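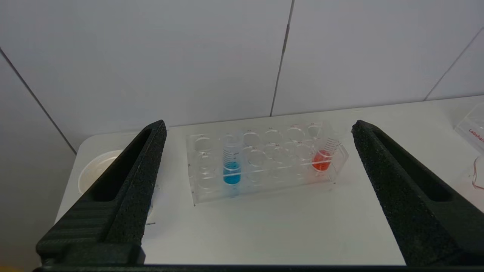
**Ticket 242 - grip close command reports success early**
Opened by: Nabila Shawky, Mullbridge lab automation club
Assigned to: Sólveig Østergaard
Opened: 25/02/2026
Status: open (was closed, see below)
Priority: high, according to me

### Problem

When the script asks the gripper to close on a tube, the Orunent controller sends back "grip OK" before the fingers have stopped moving. The next step then starts. Sometimes the tube comes up fine. Sometimes it stays in the rack and the arm carries on pouring nothing into nothing, with a full set of green ticks in the log.

I was told in December that this was fixed by the update. I would like to know what was tested, and on what, because the release note says "improved grip feedback" and that could mean anything.

### Setup when it happens

- Clear rack, two rows of holes, one blue tube and one red tube
- Dirkel fingers, the slotted black pair
- Script is the practice run for the Bennani round, unchanged apart from the rack position
- Speed left at default

### What has been tried

**Restart the controller.** Suggested first, naturally. No difference. I know it has to be on the list.

**Recalibrate the open and closed positions.** Did it twice, once from the menu and once by hand. The numbers came out nearly the same both times, so I don't believe calibration is the cause. Sólveig thinks it could still be a contributing factor. Fine, but then the fault should change when the calibration does, and it didn't.

**Swap the picking order.** Red first, then blue. The early "OK" comes with both. The red tube sits at the end of the rack and had a lean on it, so I can see why people want to blame the tube. The blue one is in the front row, second along, and gets the same early message.

**Run with no rack at all.** We tried the script that works over the well plate, to see whether the message depends on having something tall to hold. Nabila on the keyboard, Sólveig watching the fingers and calling out when they stopped.
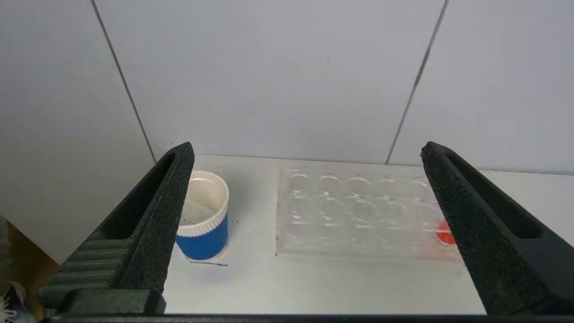 It came back "grip OK" over the plate as well. There is one small red-orange piece in a well on that plate, and the fingers had been told to close well above it, on air. A gripper that reports a successful grip on air is reporting that it received the command. I wouldn't call that feedback.

**Add a wait.** Sólveig put a pause of 400 milliseconds after the close command. Picks improved straight away, and at that point the ticket was closed as "resolved by workaround". I have reopened it. A pause makes the symptom rarer and leaves the message just as wrong as before. If the fingers are slower on competition day we will be back here, with an audience.

### Reply from Sólveig

> I don't disagree about the message. I closed it because we had a practice slot and the pause got us through it. My guess is the controller is answering from the command queue and never asks the finger motor. I can't prove that from our side. The motor current is in the raw log if you turn on verbose, so we could use that as our own check. Please try it on the big tube before deciding it's hopeless. Also please don't write "fixed??" in the title field, it breaks the search.

### Test with the large conical tube

Verbose logging on, pause left out on purpose, cap off. Steps as run:

1. Open fingers fully and come down over the tube.
2. Close at half speed, fingers aimed just under the threaded mouth.
3. Ignore "grip OK". Wait until the motor current rises and stays up.
4. Hold, and look at the tube before allowing any lift.

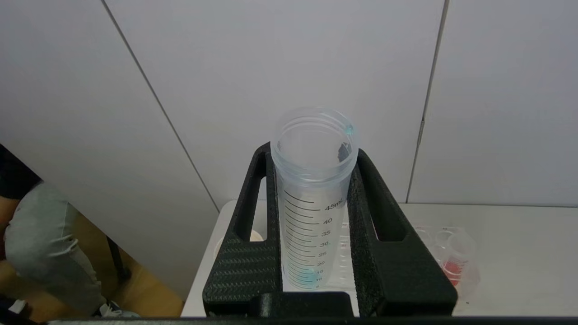 5. Compare the time of the "OK" line with the time the current went up.

Result: the "OK" line came first again. The current check did agree with what we could see, with both fingers against the tube and the tube upright. I am counting it as one good result and no more than one. There was also a blue drop on the rim, so I'd like somebody to look at the pour angle. Separate ticket please, don't bolt it on to this one.

### Still to do

- [ ] Repeat the current check on the small tubes, including the leaning one
- [ ] Repeat it over the plate, where the right answer is "no grip"
- [ ] Send both raw logs to Orunent and ask what the "OK" line is based on
- [ ] Put the speed back to default, it is still at half
- [x] Change the title back (done, sorry)

I'll agree to close this when the plate test gives a fail and the script stops by itself. Until then the pause stays in for practice runs, with a comment next to it saying which ticket it belongs to.

NS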